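Tuesday
Posted by Elibariki Nyanda, Plokcombe

Cleaning up old coins before selling?

Got left a tin of coins by my uncle, mostly pennies and halfpennies, a few silver ones, some foreign. Want to sell the lot, need the space more than anything. A lot of them are black or have green bits on. Should I clean them first? Someone at work says vinegar and salt, someone else says toothpaste. Also is it better to sell as one lot or split it up. No idea what any of it is worth, one man at the Todton market offered me 200 for everything without really looking past the top layer. Is that fair? Don't want to be had but dont want to spend months on it either.

2 replies

Wukitz

Do NOT clean them. No vinegar, no toothpaste, no Brasso, nothing. A cleaned coin looks wrong to anyone who buys them and the price drops straight away, often by half or worse. The dark colour on old silver is what people want to see.

Green bits depend. Hard smooth green on copper, leave it. Powdery pale green that comes off on your finger is the bad sort and it spreads, so keep those in a separate bag away from the rest.

Hold them by the edge. Get them out of the tin and into paper envelopes, not the soft bendy plastic ones, those go sticky and ruin the surface over the years.

As for the 200, can't say without knowing what's there. Pull out the silver first. British silver coins before 1920 are sterling, 1920 to 1946 are half silver, after that none in the ordinary ones. Weigh each pile seperately and look up the day's silver price, then you know the least you should take for that part. If the man at Todton hasn't looked past the top he's guessing low, he'd be daft not to.

Split or lot: pick out the best 5 or so and sell those one at a time, rest as a job lot. Listing every worn penny is a mug's game. I did it once, 823 coins, took me until February and the postage ate most of it.

Write down dates as you go. Check the foreign ones too, people skip them.
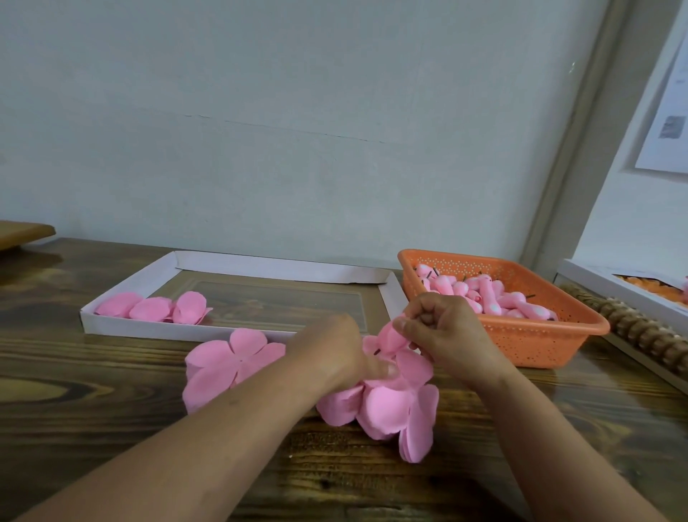

Thongsuk would try an auction house before any market stall, as most will look through a tin for free, and had a similar one go for 3000 on the strength of two gold coins at the bottom. Ask what the seller's fee is first tho, and whether they charge for photos on top.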